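About Marinho

Marinho is a small language school with a big front door, and we love it when people walk through it! We opened in 2000 with 2 classrooms and a borrowed chalkboard, and Olga Paiva, who started it all, still teaches the beginners' Portuguese group.
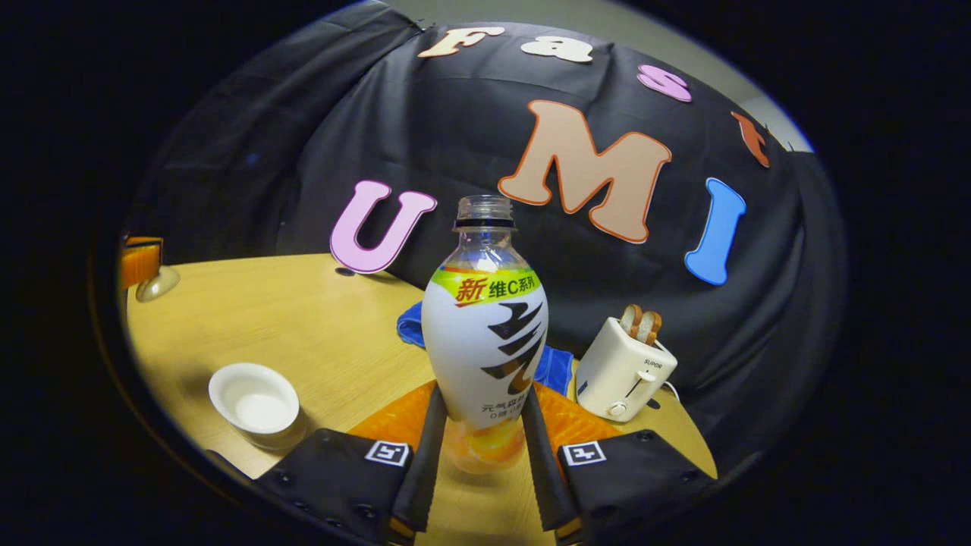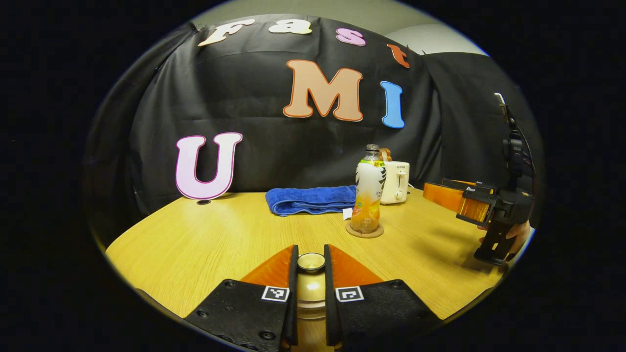 We teach Portuguese, Turkish and English to adults, in groups of six. You'll be talking from the first lesson (badly, at first, and that's fine). Firdevs Sarıgül runs our Turkish courses and has written most of the workbooks herself, including the much-loved one on suffixes. Lourenço Prata looks after conversation evenings, which go on longer than planned nearly every time.

This year we have 184 students. Plenty of them came for a single term and are now reading novels with Benvinda Bastos in the advanced group. She picks short ones, mostly, and there's always an argument about the ending.

New groups start in March. If you're not sure of your level, come in and chat with Vasco Pinheiro at the front desk – he'll find you the right class, and you can sit in on a lesson before you sign up. Evening classes fill up first, so write to us early if that's what you need.

Page updated January 18, 2023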